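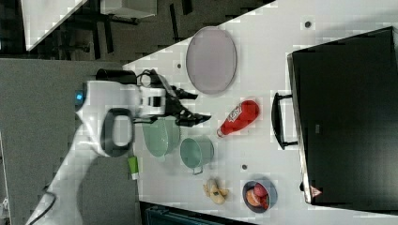

Proyecto Vivanholm. Recogida de demostraciones de manipulación para aprendizaje por imitación
Informe de avance, julio
Destinatario: Kauko Hakala, Grostudberg
Responsable técnico: Anselmo Correa

1. Estado general

El paquete de trabajo 2 (adquisición de datos) sigue abierto. Se han definido 32 tareas de mesa, todas con objetos de cocina y alimentos de juguete, y se ha empezado a grabar por teleoperación. Siete tareas están cerradas, es decir, grabadas, revisadas y anotadas. Otras ocho están grabadas y pendientes de revisión. El resto no se ha iniciado.

El entrenamiento del modelo de referencia no comenzará hasta cerrar la revisión del segundo grupo, según lo acordado con Grostudberg en la reunión de arranque.

2. Procedimiento de grabación

Cada tarea se graba en 32 episodios. Entre episodios el operador cambia la posición y la orientación de los objetos siguiendo una hoja de disposiciones generada de antemano por Jianguo Ding. La instrucción en lenguaje natural se fija antes de grabar y no se modifica después. Si el operador se desvía de ella, el episodio se conserva con la etiqueta «desviado» y se repite.

Se registran las posiciones articulares, la apertura de la pinza, la vista general de la mesa y la vista de muñeca. Los flujos se sincronizan en el servidor Drorkier al terminar cada sesión. Los episodios con pérdida de imágenes en cualquiera de las vistas se descartan de forma automática.

3. Objetos

El catálogo incluye objetos rígidos y blandos. En el segundo grupo de tareas se ha dado prioridad a los pares de una misma categoría con distinto material o geometría, para comprobar si la política aprendida depende de la apariencia. El bote de kétchup es uno de los casos previstos.
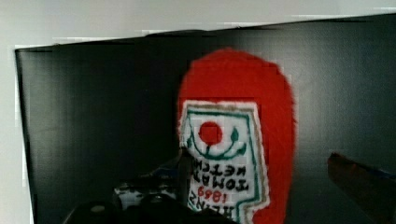 Figura 1. Vista de muñeca: bote de kétchup de peluche con etiqueta bordada, junto a la pinza.

Los objetos de peluche plantean un problema de anotación. El instante de contacto se deriva de la apertura de la pinza, y con material blando la señal no presenta un escalón claro. Tyyne Koivisto ha propuesto marcarlo a mano en estos casos. La propuesta se aplica desde la última sesión.

4. Incidencias

El convertidor de formato de Kiiskinen invertía el signo del eje de giro de la muñeca. El error afectaba a dos tareas; los datos originales estaban intactos y se han vuelto a convertir.

La revisión avanza más despacio que la grabación. Nelli Vuorinen la realiza sola y a tiempo parcial.

5. Próximo periodo

Terminar la revisión de las ocho tareas pendientes. Incorporar un segundo revisor, lo que requiere la aprobación de Grostudberg por suponer un traspaso de horas desde el paquete de trabajo 3. Entregar a Kauko Hakala la guía de anotación con el criterio de contacto para objetos blandos.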